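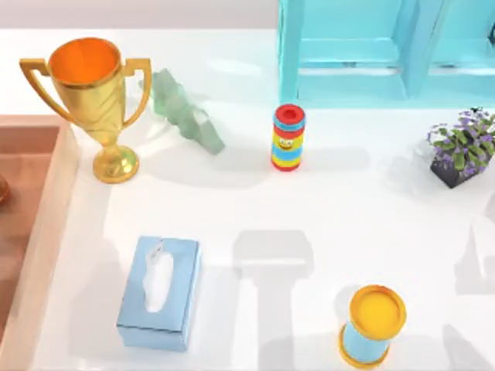

Tue 13 April
By M. Omerović

The question I brought to Gandthorpe was a simple one: can a machine tidy a table yet? The engineer who received me works at Istix, a small company that writes control software for household robots, and she asked me not to use her name. She did not answer at once. She first opened a simulated table on her monitor, with a gold trophy cup, a striped ring toy with a little smiling face, a tissue box and a plant with purple flowers. "You look at this and you are already bored," she said. "You would finish it while talking on the phone. For our software it is a full day of small decisions."

The project is called Roller, and it has run since December. The team practices in simulation first, then moves the same task to a real arm in the next room. In simulation they have 40 tasks, and each one must be repeated 200 times before anyone there is willing to call it learned. When I visited, 7 of the tasks had reached that point.

I asked which ones. She laughed a little. "The dull ones. Put a box in a tray. Push a can away from the border of the table. Move a cup from left to right, if the cup has a handle and if the handle is not facing the wall." Anything soft is harder, and she is especially careful when she speaks about tissues. A robot can pick up the box, she told me, but to pull out one tissue and leave the others inside is a different matter, and she would not promise it for this year.

Glossy things are also a trouble. A trophy reflects the lights and the room, and the depth camera on the real arm gives wrong distances for it. Clear glass is worse. "In the simulator I can cheat, because I know where everything is," she said. "In a kitchen I know nothing." Shadows confused the early version too. It once planned a careful path around a dark patch that was only the shadow of the lamp, and the team kept the recording.

We spoke then about shops, where I had expected better news. Her colleague, who came from a warehouse job and joined us with his coffee, thinks that shelves will come before homes. A shop shelf has a plan, he said, and each product has its place. At home the place of a thing is in somebody's head. "My mother puts the scissors in the bread drawer. It is correct, for her." The engineer agreed only partly. She reminded him that customers put things back wrong all day, and that the robot would have to work between them.

The log for the last month shows 1,786 failed attempts. I asked if this number made her sad. "No, I read them," she said. Most are drops, and many others are cases where the arm simply stopped and waited — she prefers these, because a machine that waits breaks nothing.

Would she buy such a robot for her own apartment? She thought about it longer than about any other question. To carry laundry from one room to another, maybe. To clear the table after dinner, not with the plates she has now. Her colleague said he would take one for the garage tomorrow, if it was cheap and he could stand behind it with the switch in his hand.

The next thing for Roller is a drawer that sticks.

Contact | Copyright M. Omerović. All rights reserved. | Back to top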